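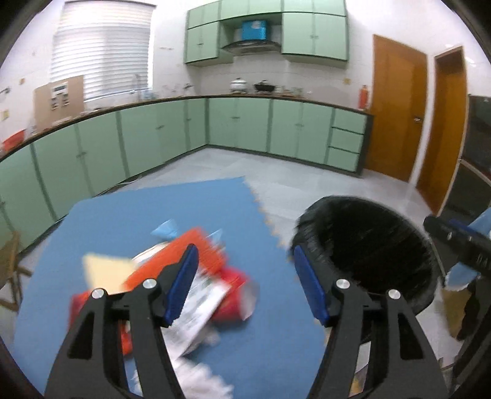
Pad Change

The blue pads on the Stundora were due at 100 hours. Sadia Chaudhry had let them run to 117, and the log said so in her own handwriting.

She read the sheet from Gekstead again. Open the fingers fully. Check the screws on each finger before touching the rubber. Left finger, two screws, no play. Right finger, two screws, the upper one a quarter turn slack. She tightened it and wrote that down as well.

The old pads came away with a flat blade. Both had glazed along the lower edge, the left more than the right. She cleaned the seats, pressed in the new pair and waited 20 minutes for the adhesive - the sheet allowed 7, but the sheet had been written in November by Tan, who never waited for anything.

Then the closing test. She took a paper wrapper from the heap on the mat, held it in the gap and squeezed. The fingers met a hair to the left of centre. She backed off the stop, squeezed again, and they met true.

The second tool was a Stustora, same fingers, different handle. Its log was blank after page one. She turned it over and looked for the hours, found none, and reached for the blade.

"What do I put for the last change?" she called through the door.

"Put unknown," said Tan.

She wrote: 14 Jan 2025, previous change unknown, ask Tan.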